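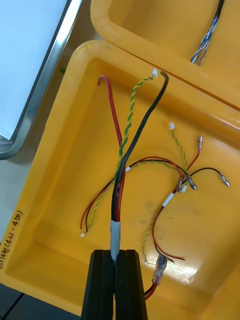 Tabuleiro de plástico Ledavora para peças e cablagens, modelo raso e modelo fundo. O catálogo da Ledavora chama-lhe "sistema de organização para montagem eletrónica", o que é muita palavra para uma caixa amarela com rebordo. Vendemo-lo porque cumpre a função mais simples: um chicote de fios com ramais para todos os lados, terminais metálicos numa ponta e conectores brancos minúsculos noutra, cabe aberto no fundo e vê-se inteiro. O amarelo ajuda com os fios vermelhos e pretos. Com os pares verde-amarelo ajuda menos, e convém saber isso antes de encomendar.

Acabamento

Brilhante. O fabricante fala em "superfície resistente ao uso intensivo". Com o trabalho aparecem riscos finos e manchas cinzentas no fundo, que não afetam nada mas também não desaparecem com um pano. Quem quiser tabuleiros com ar de novos ao fim de uma temporada deve procurar outra coisa.

Formatos

Raso: para componentes pequenos que se apanham à mão. Rebordo elevado a toda a volta.
Fundo: para placas de circuito e peças com altura.
Vendido em conjuntos de 2 ou em caixa de 10. Não misturamos formatos no mesmo conjunto, apesar de nos pedirem isso desde janeiro.
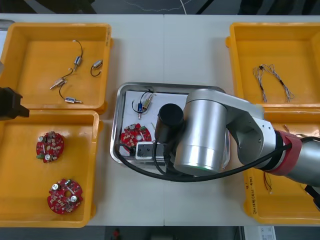 Tabuleiros amarelos em bancada branca, com solenoides, placas vermelhas e tabuleiro de inox ao centro.

O tabuleiro de inox não está incluído. É um artigo à parte, da Gruber, e pode levar uma folha branca no fundo para as peças se verem melhor sobre o metal, que reflete bastante.

O que não prometemos

A Ledavora anuncia 120 combinações de arrumação. Não as contámos e duvidamos que alguém precise delas. Também não vendemos isto como proteção antiestática: a ficha que recebemos não traz valores de ensaio e, sem valores, fica fora da nossa descrição. Para placas sensíveis, veja a gama Wiltero – mais cara, mas com documentação.

Divisórias: não há.
Tampa: vendida em separado, só para o formato fundo.
Distribuição: Ovberg
Ficha revista em 2 de agosto de 2018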